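Robot Manipulation Lab, Handout 6
Contact faults near appliances
March 2018

Read this before the lab session. The case comes from the Lekisa project, where the arm works on a table with a toaster oven, bowls and toast. During an evaluation run the controller tripped on a force limit while the gripper was close to the oven. The arm held position with its motors powered, and the operator reached in before pressing the stop. There were no injuries, but it was logged as a safety incident.

1. What happened

The task was to open the oven door. The planner, Nendetov, had a stored position for the oven from an earlier calibration. The oven had since been turned on the table, so the stored handle position was wrong. The fingers were sent to a point where the planner expected free space. The force limit was set at 88 newtons, which is far too high for a door of this kind. By the time it tripped, the arm had been pushing for 757 milliseconds.

An appliance set at an angle is harder to approach than one square to the table. The top edge of the door is close to the path the fingers take to the handle, and a small error in rotation is enough to bring them into contact with it.
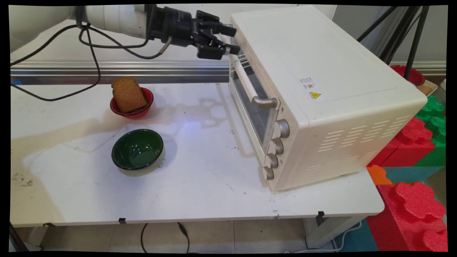
One reader of last term's handout wrote in to ask why the limit was not simply set to the lowest value the sensor allows. The answer is that cable drag and fast moves both show up as force. With a very low limit the arm stops in free air, and operators get used to clearing the fault without looking. That habit played a part in this incident.

2. What the wrist camera can and cannot tell you

The operator had the wrist view open and did not recognize the contact. At close range a plain white surface fills most of the view and gives very little sense of distance. A finger that looks as if it is just in front of an edge may be touching it or may be clear of it. Do not decide from this view alone — check the force reading and a second camera.
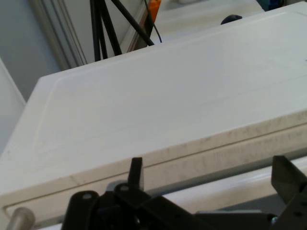
3. Clearing the fault

Press the stop before anything else. Wait for the brakes to engage. Read the last 500 lines of the log and write down the fault code. Then, with all hands outside the work area, back the arm away in a straight line along the direction it came from. Do not rotate the wrist while a fingertip is near a groove or seam, where it could catch.
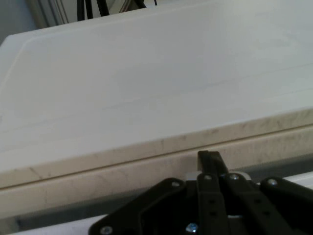

Retreat speed is limited to 263 millimeters per minute until the fingers are well clear. If the force reading rises during the retreat, stop again and ask for help. Recalibrate the object position before the next run, even if nothing seems to have moved.

4. For your lab report

State the force limit you used and how you chose it. Include the log lines from one deliberate stop, and note the delay between the first rise in force and the trip. Reports are due before the next session.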